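Search products, manuals, notes

Tukura Door and Drum Module
Research add-on for two-arm mobile bases

Tukura is a software module and fingertip set for teams studying how a two-armed robot handles front-loading appliances. It covers the contact part of the job: finding the door, moving it, keeping it out of the way, and getting a gripper past it to the drum. It was developed by Retonitz and is sold to laboratories and product groups that already have a working base and a pair of arms. It does not include the arms.

The method

Most door-opening controllers treat the door as a hinge with a handle. The robot grasps the handle, estimates the hinge line, and follows an arc. On a washer door this works for the first part of the swing. After that the handle turns away from the arm, the wrist runs out of travel, and the grasp slips or the arm stops.

Tukura does not hold the handle for the whole swing. It uses a short grasp to release the latch, then changes to an open-finger push along the rim. The contact point is allowed to slide. The controller keeps the push force inside a band and re-estimates the hinge line from the path of the fingertip. When the door reaches the far part of its travel, the same arm can stay beside the lower edge as a stop while the other arm works at the opening.

The change from grasp to push is learned. The force band and the hinge estimate are not. We tried a fully learned version in the first release and withdrew it. It did well on the machine it was trained on and poorly on doors with a stiffer hinge.

Training data comes from teleoperated runs. An operator drives both arms from a leader pair, and the module records joint positions, wrist force and head video. One machine type needs 60 recorded runs before the grasp-to-push change is stable. Further runs help with unusual starting positions of the base, and with little else.

Test result

The current release was tested in a carpeted room on front-loading washers, with the base parked by hand before each trial. A trial counted as a success if the door was opened far enough for the second gripper to enter the drum without touching the door or the gasket. Each controller was given 100 trials. The arc-following baseline used the same arms, the same fingertips and the same starting positions.

Baseline, handle held throughout: 14 failures at the latch, the remaining failures in the second half of the swing.
Tukura, grasp then push: 2 failures at the latch, no failures in the second half of the swing.

The difference at the latch was not expected. Larasati Mangundap, who ran the trials, puts it down to the looser grasp. A firm grasp pulls the handle slightly sideways before the latch lets go, and on some doors that is enough to bind it. We have not tested this separately.

Trials with the door already partly open were run but are left out of the result. The baseline has no way to start from that state – it looks for a closed door – and the comparison would say very little.

What is supplied

– Module license for one robot, with source for the controller and binaries for the learned part
– Song fingertip set, white pads, for parallel two-finger grippers
– Recording tool for teleoperated runs
– Reference runs from the test above, with force data
– Configuration notes for cable clearance at the wrist

Requirements

Two arms with position and force readings at the wrist. A head camera with a clear view of both grippers in the working area. A base that holds its position under side load. Soft casters on carpet have caused trouble here: the base creeps during the push, and the hinge estimate drifts with it. Lock the casters or add the base correction described in the manual.

Wrist cables need free length on both sides. The push phase turns the wrist further than a normal grasp does, and a tight cable shows up in the force reading as a false contact. If the controller stops early with the door near the end of its swing, check the cable first.

Fingertips

The Song pads are meant to slide a little. High-grip pads will stick to the rim, and the controller will read the stick and release as a change in hinge angle. Replace the pads as a pair. Clean them with a damp cloth and let them dry before use – solvent hardens the surface. Pads from the older Trasteck kit fit the same mount but need the earlier force settings, which are still in the configuration folder.

Known limits

Top-loading machines are not supported. Doors that close by themselves are supported only with the second arm held as a stop, which leaves one arm for loading. Dark or tinted door glass gives poor depth readings, and the module ignores the glass and works from the rim and the front panel. A rim that is seen nearly edge-on can be lost for a few frames. The controller then holds its last estimate and slows down.

Items on top of the machine are treated as fixed obstacles. A basket that overhangs the front is given a margin, and this can block the higher approach to the door. The lower approach is tried next. The module does not plan for moving the basket.

Detergent drawers and program knobs are outside the scope of this release. Drawer handling is under test and is planned for November.

Ordering

Licenses are issued per robot and do not expire. Updates are included for the supported arm models listed in the manual. The fingertip set can be ordered alone. Page last revised April 2022. 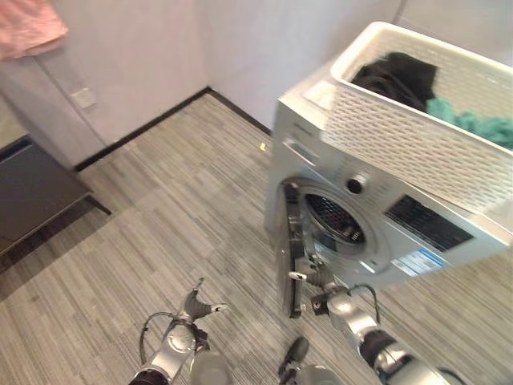
Orders for the fingertip set should state the gripper model and the mount pattern. Adapter plates for other patterns are made to order and ship separately from the pads.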